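Moving from a terrace to a bungalow, is the loft conversion money gone? 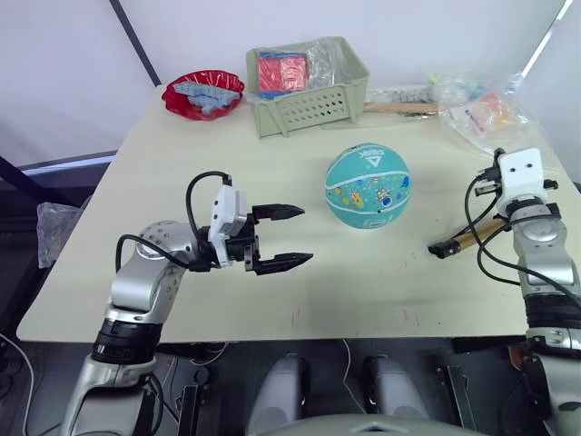
Posted in: Moving House > Downsizing

hazelnut_whirl
9 October 2019

We've had an offer accepted on a bungalow in Berkar, the other side of the river from where we are now, and I keep waking up at 4am doing sums. We had the loft done when the kids were small and I always told myself we'd see that money again. The agent more or less shrugged at it. He says buyers on our road expect a loft room now, so it doesn't add much. Has anyone else been through this? Also the removal quotes are all over the place and I'd like to know if 2,000 is normal for a three bed going eleven miles or so.

pipkin
2,000 sounds steep for that distance but it depends on packing. Ours was a lot less and we boxed up everything ourselves except the glasses and the big mirror. Took me most of October, mind you, and I never want to see brown tape again.
On the loft, you did use it for all those years! I'd stop thinking of it as money in the bank.

Old Mossy
Disagree with pipkin on the packing. We paid for the full pack when we left Herell and it was the best money I've ever spent. They came in at eight, the kitchen was in boxes by half ten, and I sat in the garden with a flask. If your knees are anything like mine you'll be glad of it.
What does the quote include? Some of them leave out the garage and the shed, then you get a nasty surprise on the day.

hazelnut_whirl
It does include the garage, but the shed is down as "by arrangement", whatever that means. My husband has 27 years of tins and bits of wood in there so I think the arrangement had better be a skip.

tealeaf_tam
Get them to put the shed in writing. "By arrangement" meant another couple of hundred quid when we moved, and they told us that at the kerb with the lorry already full. I was livid.
I'll also say, and I know this isn't what you asked, have you measured up for your furniture? Bungalow rooms look big when they're empty. We took a three-seater sofa that went in through the window and is never coming out again.

pipkin
Ha, we've got one of those. It's a wardrobe.
Old Mossy, I take your point about knees, but I did find that packing it myself made me get rid of things. If somebody else does it you end up paying to move the stuff you should have taken to the tip. We unpacked a fondue set at the other end and I swear neither of us had ever seen it before.

Old Mossy
So have your clear-out first and then get the packers in. You can do both.

greyfriar_lane
I was in almost the same boat as you, hazelnut. We spent a fortune on our loft and got nothing like it back, and I sulked over it for months. But the heating bills in the new place are tiny and I don't miss those stairs one bit. What I do miss is the storage. You don't notice how much you shove in the eaves until you haven't got any eaves. We've got Christmas decorations in the wardrobe and suitcases under both beds.

tealeaf_tam
Most bungalows have a decent roof space though? Ours is boarded and has a proper ladder.

greyfriar_lane
Ours has a hatch the size of a tea tray and insulation up to your shins. Worth asking before you exchange, hazelnut, I wish I had.

hazelnut_whirl
Right, I've rung the agent and there is a hatch but he's never been up. I've asked for a second viewing so my husband can stick his head in, and I'm taking the tape measure for the sofa. I've also asked two more firms for quotes and told them all about the shed. Will report back once they've been round.

pipkin
Take a torch!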